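An Afternoon at the Deltholm Shared Workshop

I finally made it over to Deltholm in October to see the gripper build everyone in our little club keeps talking about, and I'm so glad I did!

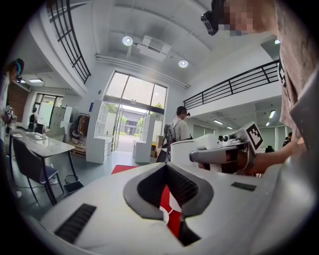
So what does it take to build a hand-held gripper at home? A 3D printer, a couple of cheap servos, some rubber sheet for the fingers and a lot of patient evenings (Zixuan Zhong, who runs the build, spent 7 weeks on the first one).

I got there just after two, which was later than I'd planned, because the bus drops you on the wrong side of the canal. The room is bright and tall, with big glass doors and a mezzanine with a black railing, and people were scattered all over it. A couple of them had gear strapped to their heads. One was leaning in with a white gripper that had a black-and-white square marker on top, and I mostly tried to stay out of the way.

Zixuan calls the current version Eda. Parts came to $154, and a good chunk of that was shells that warped and had to be printed again. I asked about the finger rubber (mine at home is peeling like crazy) and got a long answer about glue. Short version: sand it first, clamp it overnight, and don't use the stuff in the yellow tube.

Membership is $10 a visit or $50 for the season, and you bring your own filament. I've already started on a handle of my own, though I need longer screws.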